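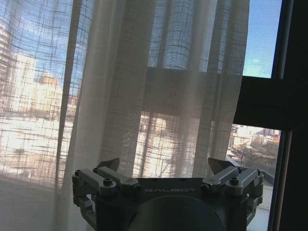
1/6 Sheer curtains and winter heat loss. Notes from November, one south window, single room.

2/6 A sheer panel adds very little insulation. The weave is open, so room air passes through it and cools against the glass.

3/6 What matters more is the gap at the top. Warm air enters there, drops down the pane and comes out at the floor. A closed top slows that loop.

4/6 Logged 497 readings at the sill, with the curtain open and drawn. The sheer alone made a difference smaller than the sensor error. Mirjana Stojanović got the same result with a Bramia logger.

5/6 A lined curtain behind the sheer did better. Fullness of 2x the track width, hem touching the floor, sides returned to the wall.

6/6 Retno Ngau asked about daylight. Open the lined layer by 9 a.m. and leave the sheer drawn. Data table goes up Wednesday.

Contact | © Gronitz Notes | Back to top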